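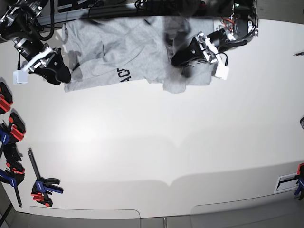
Unit 4: Caring for Textiles in the Home and in Small Collections

Course tutor: Parvathi Amin
Practical sessions: Cirilo Robles

Purpose of the unit

This unit introduces students to the routine care of washable clothing and household cloth. It covers sorting, washing, drying and storage. Repairs and stain removal are dealt with in Unit 5 and will not be assessed in this part of the course.

Fibres and their behaviour

Cotton and linen are plant fibres. They are strong when wet and will stand frequent washing, although both crease readily and may shrink in hot water. Wool is an animal fibre and must be handled gently, as heat and rubbing cause it to felt. Polyester keeps its shape well but tends to hold oily soiling. Many garments are made from a blend, and the care label should be followed for the weakest fibre named on it. 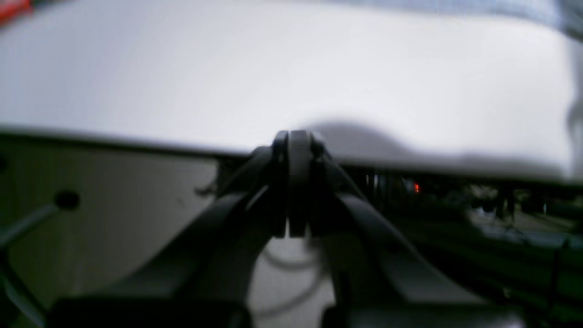
Students should also consider the construction of the cloth. A knitted fabric is formed from loops and will stretch under its own weight if it is hung while wet. A woven fabric is more stable, but may distort if pulled across the diagonal (the bias). Heavy knits are therefore dried flat, whereas woven shirts may be dried on a hanger.

Reading for this section: Zapata, A. and Farías, A., Cloth in Daily Use, chapter 5. The library copy is held at the Sepúlveda site – short loan only.
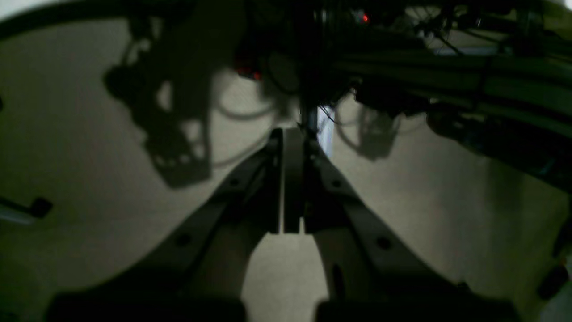
Lindeck, 2025-04-21

The following notes replace those issued in February. The section on drying has been shortened and the guidance on storage has been revised at the request of Ximena Painemal, who teaches the Golla group.

Storage

Garments must be clean and fully dry before they are put away. Body oils and food traces attract insects, and even slight damp encourages mould. Shelves should be lined with plain, undyed cotton or acid-free tissue. Plastic bags are not advised for long storage.

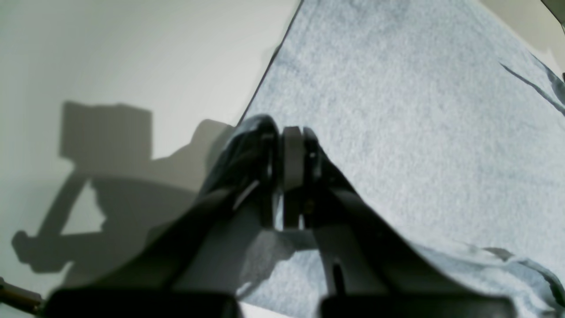 Folding puts strain on the fibres along each crease, and the strain increases with the length of time the item is left. Stored pieces should be refolded along different lines twice a year. Pale cloth, such as the blue-grey piece shown, should be kept out of direct light and apart from strongly dyed items. Printed lettering should be folded as little as possible – where a fold cannot be avoided, place tissue inside it.

Written task

Choose two garments of different fibres and prepare a care plan for each. Answers should be submitted to Parvathi Amin through the Geteo page.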